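3.2. Comportamiento del trenzado abierto bajo carga sostenida

Los asientos de exterior con trenzado abierto reparten el peso del usuario a través de una malla de fibra sintética tensada sobre un bastidor metálico. La bibliografía se ha ocupado sobre todo de la resistencia del bastidor y ha prestado menos atención a la relajación de la propia malla, que condiciona tanto el confort como la vida útil del mueble. En este apartado se comparan tres configuraciones comerciales, denominadas en adelante Zusier, Kotgate y Luik, con el mismo bastidor y distinta densidad de trenzado.

Cada muestra se sometió a una carga vertical de 800 N aplicada en el centro del asiento mediante una placa rígida. El ensayo se prolongó durante 647 horas en cámara climática, con ciclos alternos de radiación ultravioleta y humedad. La flecha se midió al inicio, al término de cada ciclo y tras un periodo de recuperación sin carga. Se ensayaron 19 asientos en total; los que presentaban defectos visibles de anudado se habían descartado en la recepción del material.

La configuración Luik, de trenzado más cerrado, mostró la menor flecha residual. En Zusier la deformación se concentró en las primeras horas y se estabilizó después, comportamiento compatible con el reacomodo de los cruces entre fibras. Kotgate presentó una evolución distinta: la flecha siguió creciendo hasta el final del ensayo y alcanzó 25 mm en la muestra más desfavorable. La inspección posterior localizó el deslizamiento en los anclajes laterales —no se observó rotura de fibra en ninguna muestra—, por lo que el resultado debe atribuirse al sistema de fijación.

La recuperación tras la descarga fue parcial en todos los casos. El modelo viscoelástico de tres parámetros propuesto en el apartado 2.4 reproduce adecuadamente las curvas de Luik y Zusier, pero subestima la deformación tardía de Kotgate. Incorporar un término de fricción en el anclaje reduce la discrepancia, a costa de introducir un parámetro que solo puede ajustarse con el asiento desmontado.

Figura 4. Panel de trama tejida en tono beige, con trazos cortos de color marrón más oscuro en disposición regular, situado detrás de una mesa con mantel blanco cuadriculado.
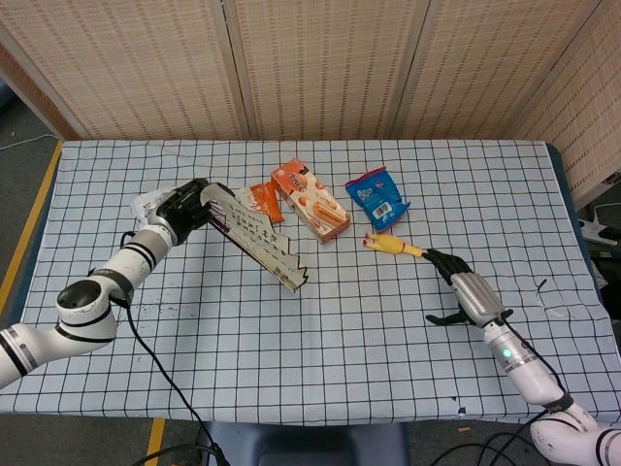

3.3. Influencia del mecanismo giratorio

El mecanismo Harken se montó sobre los mismos bastidores para evaluar el efecto de las cargas excéntricas. La base se fijó al suelo del banco de ensayo y el asiento se orientó en cuatro posiciones sucesivas, manteniendo constante la carga vertical. Las diferencias de flecha entre posiciones quedaron dentro de la incertidumbre de medida en Luik y Zusier.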